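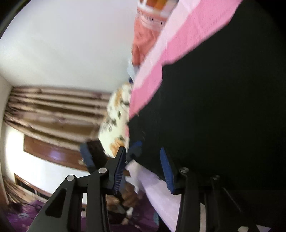 I finally made it to the Segers show in Stivthorpe, and I've been boring everyone about hinges ever since. Segers was the small firm that made office lamps and desk fittings from a unit on the Jollton road, and if you worked in a bank or a council office round here you'll have leaned on one of their things without giving it a thought. What I love is that they never hid how anything was put together. The arms are black and the screws at the joints are left in plain silver, much like the round ones on the black linkages up top, so your eye goes straight to the places where it bends. I could look at that sort of thing all day (and very nearly did, I missed my bus).

There are 192 pieces in the show, which sounds a lot for two rooms, but plenty of them are tiny: drawer pulls, switch plates, a whole tray of feet for typewriter tables. The star is the Fusik lamp, of course. I've only ever known it in cream, and there's a dark green one in the second room that I'd have happily walked off with. It's shown next to the early drawings, and you can see the base getting smaller and smaller from one sheet to the next until somebody has written "falls over" in the margin and it goes back up again. Lovely!

My one grumble is the labels. They're printed in grey on slightly paler grey and set at knee height, so half the visitors were crouching and the other half had given up. The printed guide is much better and costs £6, so do buy that on the way in and save your back. It has a good long piece on the firm's catalogues too, with the price lists left in, and I got more out of those than I did from the film (a lot of slow music, not much lamp).

The show stays up until November, and then I gather most of it goes back into store at Jollton, where you need an appointment. If you've got a Fusik in the loft, the desk at the front would like to hear from you, especially if it still has its original flex. Mine doesn't, I had it rewired years ago and I'm still cross with myself.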